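**1月18日讯** Sornasstead 住宅楼公共厨房改造二期已完成验收,范围为21间厨房的台面、墙面砖及小件收纳。项目由 Zanberg 负责施工,收纳件由 Nudberg 供货。一期于去年10月交付,二期沿用同一套做法,仅对餐具沥水筒的摆放位置和清洗周期作了调整。

据项目负责人 Magdolna Katona 介绍,二期共更换餐具筒54只,旧筒全部回收。旧筒为整体式筒壁,仅底部开一个小孔,住户反映筒底易积水,筷子末端发黑。新筒改为壁面开槽,底部加垫脚,垫脚高度在一期基础上略有增加。筒体可整只取下冲洗,不与墙面固定。

验收分两项进行。第一项为沥水测试:将洗净的餐具直接插入筒内,静置一夜后检查筒底及台面。第二项为稳定性测试:筒内装满长短不一的餐具,从侧面轻推,观察是否倾倒。负责测试的 Bilal Darwish 在记录中写明,第一项全部通过;第二项有两间厨房未通过,原因是台面接缝处不平,Zanberg 已于次日重新打磨并复测合格。

台面高度未作改动。墙面砖缝改用防霉填缝剂,靠近水槽一侧的收口由直角改为小圆弧,便于擦拭。插座保留原位,未增设回路。验收单要求餐具筒与水槽之间留出一个手掌的宽度,以免冲洗时水直接溅入筒内。

住户代表 Noémi Fülöp 对收纳容量提出意见。她认为筒体对一户人家够用,多户合用时偏紧,长柄器具与筷子混放后取用不便。她建议每间厨房增配一只窄筒,专放筷子,原筒只放勺、铲等金属件。Katona 表示该建议已列入三期清单,窄筒样品由 Nudberg 提供,尺寸待定。

二期收纳件采购金额为1,997欧元,其中355欧元用于备件,包括垫脚和可拆底盘。备件存放在一层储物间,领用时在登记簿上签字即可,不收取费用。垫脚为易损件,脱落后请勿用胶水粘回,胶层会堵住底盘边缘的排水口。

清洗周期由每月一次改为每两周一次。步骤如下:

1. 取出全部餐具,筷子单独放置。
2. 拆下底盘,用温水和中性洗涤剂刷洗槽口。
3. 筒体倒扣晾干后再装回。
4. 台面擦干后放回原位。

竹木筷不宜在未沥干时成把捆扎。发现筷身开裂或有霉点的,应直接更换,不建议打磨后继续使用。超出筒高较多的长竹签和长柄件,建议平放于抽屉内;确需立放的,应靠墙一侧插入。

三期涉及 Pangilinan 楼的公共厨房,台面与墙砖方案不变,开工时间取决于给水管检修进度。Roxana Ccori 负责三期前的现状登记,内容包括各厨房台面平整度、插座位置和现有餐具筒的装载情况。登记时不要求住户提前整理,按日常使用状态记录。装载情况一栏分为“有余量”“已满”“超长件外露”三类,可以多选。厨房转角处的浅蓝色开槽餐具筒按后两类登记:筒内塞满竹木筷,另有不锈钢汤勺和小勺,一根细长竹签弯成弧形,下端落在筒外的白色台面上。此类情况在登记表中注明即可,由三期统一调整。住户如有补充意见,可交 Francine Bergeron 汇总。

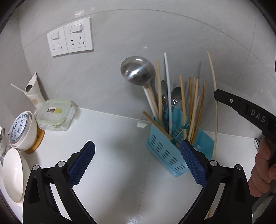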